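Puvorville Automation Workshop
Minutes of the extraordinary meeting on the right-arm fault
Held in the Galindo room, Jul 25, 2020

Present: the chair, the bench lead, the software lead, the safety officer, the two operators on rota, the stores keeper, the minute-taker.
Apologies: the electrical lead, who was on leave and sent a long message anyway. It is attached as Appendix A and was not read aloud.

1. Minutes of the previous meeting

Agreed as accurate, apart from the line recording that the cloth-sorting bench was "running sweetly and unlikely to trouble us before December". The chair asked whether it could be struck out. The minute-taker said that it could not, as it had been said.

2. Purpose of the meeting

The chair reminded everyone that the meeting had been called to deal with one thing, namely the right arm on the cloth-sorting bench closing its gripper without being told to. The kettle, the parking and the naming of the new bench were out of order and would stay out of order. The stores keeper asked for it to be noted that the kettle was also a safety matter. Noted.

3. Account of the fault

The bench lead gave the account. The bench was on the Dendiner job, a long run in which the two arms move cloths between baskets so that the client can decide whether it wants the same thing at a larger size. The run was planned at 3000 cycles. On cycle 145 the right arm was holding at its waiting position with the gripper open. The left arm was working. The right gripper then shut, hard, on nothing at all, and opened again.

Operator one was standing back at the time, and thought it was part of the programme. Operator two had written part of the programme and knew that it was not. The emergency stop was pressed and both arms halted as they should.

The bench was restarted after a check of the cables. It did the same thing again that afternoon, and once more before the run was abandoned. That makes 3 unasked-for closures in all. On the last one operator two had been on the point of reaching in to straighten a cloth, and had stopped only to push up a sleeve. The safety officer asked that the sleeve not be recorded as a control measure.

There was no injury and no damage. One cloth was found afterwards with a pulled thread, but the stores keeper was of the opinion that it came like that.

4. What the log says

The software lead had been through the log and reported that it was extremely detailed on every subject except the one we wanted. It shows the gripper open, then it shows the gripper shut, and it shows no command between the two. The software lead took this as proof that the fault was electrical. The electrical lead's message, at its second paragraph, takes the same log as proof that the fault is in the software. The chair observed that this was the fullest agreement the two departments had reached all year.

There was some discussion of whether the log would even record a command that arrived garbled. The software lead said it would. Asked if this had been tested, the software lead said it would be.

5. The bench as set up

The bench lead put the bench picture up on the wall screen so that people could stop drawing it in the air.

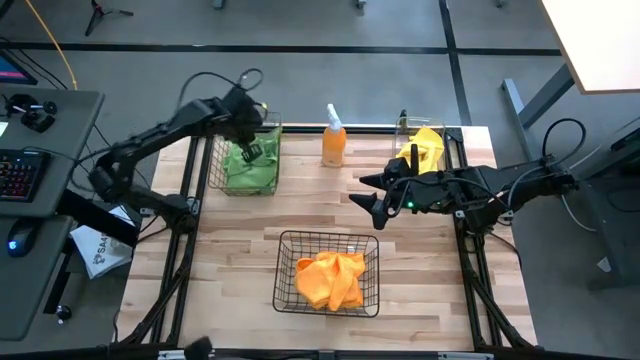

Cloth-sorting bench, left arm at the green cloth, right gripper open over the table.

The bench lead pointed out that the open position on the right is the position the fault starts from, and that an operator who wants to tidy the orange towel in the front basket has to put a hand in not far from it. The safety officer said that this was the whole meeting in one sentence and could we please act on it.

The cables came next. On the right arm they curve up and away to the side, and the bench lead suspects that they are being tugged each time the arm reaches across. The electrical lead's message suspects the same thing, at length. The software lead was pleased to hear it.

Operator one asked why the little green light on the right arm had stayed green all through the first closure. The bench lead explained that it shows that the arm has power and is content. Operator one said that it had looked very content. It was agreed that the light tells you nothing about what the gripper means to do next, that new operators tend to believe it does, and that the induction sheet should say so in plain terms.

The safety officer raised the spray bottle standing at the back between the green cloth and the clear container with the yellow one. It is not part of the job sheet. A gripper that shuts when it likes should not be doing so in reach of a bottle with a trigger on it. The stores keeper said that the bottle had its own shelf, clearly marked, and had had for some time. The bottle is to go back to it.

6. Possible causes

The following were put forward. They are set down in the order they were said, which was not the order of likelihood.

a) Worn or strained cable on the right arm. Generally favoured. Would explain why it gets no worse when the arm is still for long spells and does it soon after a reach.

b) A loose plug at the controller. Checked once, found tight. Operator two would like it checked by someone who did not fit it.

c) The Jidden update to the gripper settings, put on the week before. The software lead said that the update changed only the closing speed. The chair asked what it had changed it to. Faster.

d) Static. Raised by the stores keeper, on the grounds that cloths are cloths. The bench lead laughed, then stopped and wrote it down.

e) Somebody leaning on the keyboard at the desk beside the bench. Both operators denied leaning. The software lead confirmed that there is a key which closes the right gripper, that it was put there for convenience, and that it does not ask whether you are sure. A silence followed. It was pointed out that a key press would appear in the log, and the silence ended, but the key is to go regardless.

7. The question of reaching in

This took up most of the hour. The written rule is that no hand goes over the table while either arm has power. The practised rule, as both operators described with some frankness, is that no hand goes over the table while either arm is moving. An arm that is waiting had come to be treated as an arm that is off.

The safety officer said that the written rule was clear. Operator two said it was clear, and that following it meant powering down, waiting for the restart and sending both arms home for every cloth that landed badly, and that on the Dendiner job cloths land badly for a living. The bench lead said that the schedule had been drawn up without counting any of those stops and accepted that this was the bench lead's doing.

It was agreed that a rule that cannot be kept within the hours given will not be kept, and that the hours are what must move. The client is to be told that the run will take longer. The chair will tell them. The chair did not look forward to it.

A pause pedal was suggested, one that cuts power to both grippers while leaving the arms held where they are. The safety officer was interested but wanted to know what happens to whatever is being held at the time. It drops. For cloths this was thought bearable. For anything else the bench might be asked to lift later, it would need looking at again, and the pedal must not be treated as a stop button in the meantime.

8. Decisions

The cloth-sorting bench stays switched off and tagged until the cable on the right arm has been replaced and the bench has gone through a full run without a closure, with nobody inside the marked area.

The Jidden settings are to be put back as they were before that run starts. The software lead asked for the two changes to be made separately, so that we would know which one cured it. The safety officer preferred it cured. After some back and forth it was agreed to make both changes for the return to service and to do the separating afterwards, on the spare arm, behind the screen.

The keyboard shortcut is removed as of today.

Hands go over the table only with the power off. There is no exception for sleeves, threads, or "just quickly".

9. Actions

Bench lead: replace right-arm cable, keep the old one, label it. The last old one was used to tie up a bin.
Bench lead: redraw the Dendiner schedule with the stops counted in.
Software lead: remove shortcut, restore settings, test whether the log records a garbled command.
Safety officer: rewrite the induction sheet, with a line on the green light. One page.
Operators: write up each of the three closures separately, from memory, without conferring.
Stores keeper: take back the spray bottle. Price a pedal.
Electrical lead: shorten Appendix A.
Chair: write to the client.

10. Any other business

The stores keeper raised the kettle. Ruled out of order under item 2.

Operator one asked whether the left arm has the same cable, the same age, fitted the same day. The bench lead said that it does. The left cable was added to the first action and the meeting went on for a further ten minutes.

11. Next meeting

To be called when the full run has finished or when it has failed, whichever is sooner. Galindo room again, if the heating people have gone.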